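Rapport de projet de semestre
Les robots savent-ils déjà faire nos petites tâches ?
Travail réalisé dans le cadre du module Automatisation et société, atelier Malness

1. Pourquoi ce sujet

Quand j'ai choisi mon sujet en janvier, je voulais répondre à une question simple : est-ce qu'une machine peut, aujourd'hui, prendre en charge les travaux ordinaires d'une maison ou d'un magasin ? Je pense à plier du linge, à remettre des boîtes sur une étagère, à monter un petit meuble. Dans mon pays, on parle beaucoup des robots qui vont remplacer les employés. Dans les cours, au contraire, on nous répète que la main humaine est très difficile à imiter. J'ai voulu me faire ma propre idée.

Mon rapport ne présente pas de nouveau programme ni de nouvelle pièce. Il compare des essais, des lectures et des observations, et il essaie de dire avec prudence ce qui est possible et ce qui ne l'est pas encore.

2. Les tâches étudiées

J'ai limité l'étude à 2 familles de tâches. La première, que j'ai appelée Miseck, regroupe les gestes de rangement : prendre un objet souple ou rigide, le déplacer, le poser à une place donnée. La deuxième, Rornine, regroupe les gestes d'assemblage : mettre une cheville dans un trou, placer un cylindre, tourner un bouton, enfoncer une pièce dans un logement.

La famille Rornine peut sembler loin de la vie domestique, mais je ne suis pas de cet avis. Une personne qui change une pile, qui ferme un bocal ou qui monte une étagère fait exactement ce genre de gestes. Dans un atelier de réparation, ils occupent une bonne partie de la journée. C'est pourquoi on utilise des planches d'assemblage, qui réunissent plusieurs petites difficultés sur une même surface.
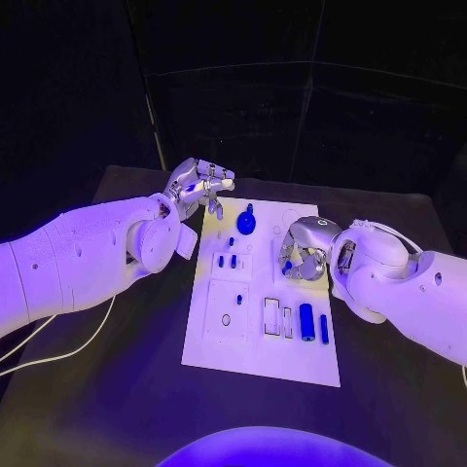
Temps de lecture : 4 min

Sur la planche blanche, les pièces bleues n'ont pas toutes la même forme : il y a de petites chevilles, un bouton en forme d'engrenage et des cylindres couchés. Chaque forme demande une prise différente. Pour une cheville debout, la main doit pincer avec le bout des doigts. Un cylindre couché demande d'abord d'être saisi sur le côté, puis redressé, et ce changement d'orientation est pour moi l'étape la plus intéressante de toute la famille Rornine. Un enfant le fait sans y penser, en roulant la pièce entre le pouce et l'index.

3. Déroulement des essais

Nous avons retenu 267 essais dans le tableau final, dont 200 pour l'assemblage et le reste pour le rangement. Un essai est compté comme réussi seulement si la pièce se trouve à sa place à la fin et si personne n'a touché la planche. Cette règle est sévère. Au début, j'acceptais aussi les essais où l'on corrigeait un peu la position de la pièce, mais les résultats n'avaient alors plus beaucoup de sens.

Pour le rangement, les objets rigides posent peu de problèmes s'ils sont bien séparés les uns des autres. Les difficultés commencent avec les tissus et les sachets, dont la forme change à chaque prise. Une serviette mal saisie ne se rattrape presque jamais.

Pour l'assemblage, l'approche est en général bonne et la prise aussi. Les échecs se produisent surtout dans les derniers millimètres. La pièce touche le bord du trou, elle s'incline légèrement et la main continue de pousser. Une personne sentirait tout de suite la résistance et reculerait un peu.

4. Discussion

La méthode Mac an tSaoi, que j'ai suivie pour noter les essais, sépare la réussite et l'autonomie. Cette distinction m'a beaucoup aidé. Une machine peut réussir une tâche parce que tout a été préparé pour elle : les pièces rangées, la planche bien orientée, la lumière constante. Dans une cuisine, rien de cela n'est garanti.

À la question de départ, je réponds donc de façon nuancée. Pour des gestes répétés, avec des objets connus et un poste fixe, un magasin ou un atelier pourrait déjà déléguer une partie du travail. Pour la maison, je ne le crois pas encore. La vitesse est aussi un obstacle, même si je n'ai pas pu la mesurer correctement.

5. Limites

Je n'ai étudié qu'un petit nombre d'objets, et toujours dans le même atelier. La salle 2216 n'était pas disponible tous les jours, ce qui a réduit la partie rangement plus que je ne le voulais. Il faudrait refaire les essais Miseck avec du linge de tailles différentes, et les essais Rornine avec une planche dont l'orientation change à chaque fois.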